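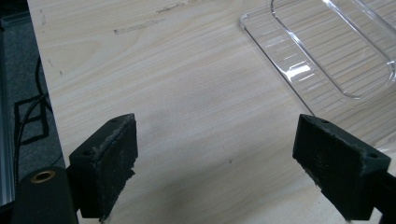 Last updated: 27 April 2018

Reading a Pale Tabletop

By Ingvild Eide

A light tabletop records more than a dark one. On a creamy surface with fine, straight grain, a grey smudge a few inches long can be picked out from across the room, and a thin scuff next to it looks worse than it is. Most owners respond by scrubbing. Brock Gill, who has refinished tables at the Gurklow workshop since leaving the boatyards, would prefer that they looked first.

His inspection starts with a low lamp. Light held close to the surface and aimed across the grain separates marks that sit on the finish from marks that have cut into it. A deposit throws no shadow. A scratch shows a bright edge and a dark one, and the pair swaps sides when the lamp is moved to the other end of the table.

Grey smudges are usually deposits: rubber, graphite, metal rubbed off the base of something dragged. Gill takes them up with a damp cotton cloth and a drop of dish soap, working along the grain, and dries the spot at once. If the mark stays after 3 passes he goes to a white vinyl eraser. Melamine sponges are kept out of the shop. They are a fine abrasive, and on a satin finish they leave a polished patch that is harder to hide than the smudge.

Darker streaks and soft blotches that follow the figure of the wood are a separate matter. They belong to the board or the sheet, and no cleaner will shift them. "People bring me tables to have the wood taken out of the wood," Gill says.

The harder question is whether the top is solid or veneered, and a view from above seldom settles it. Grain that runs over the edge and continues as end grain points to a solid board. A thin line just under the top surface points to veneer. Gill checks all 4 edges, then the underside.

The answer sets the limit on sanding. Gaétan McKinnon, who buys sheet stock for Baltard, puts the face on much of what he handles at well under a millimeter, and sanding sealer takes up none of the risk. On solid wood Gill will go over a deep scuff with 300-grit paper on a cork block, then apply 2 thin coats of the original finish – oil over oil, lacquer over lacquer. On veneer he fills the scratch with tinted wax, levels it with a plastic card and buffs it by hand.

Curing time depends on the product. Gill keeps lamps, trays and place mats off a newly oiled top for longer than the can says, and in a damp August he adds another week.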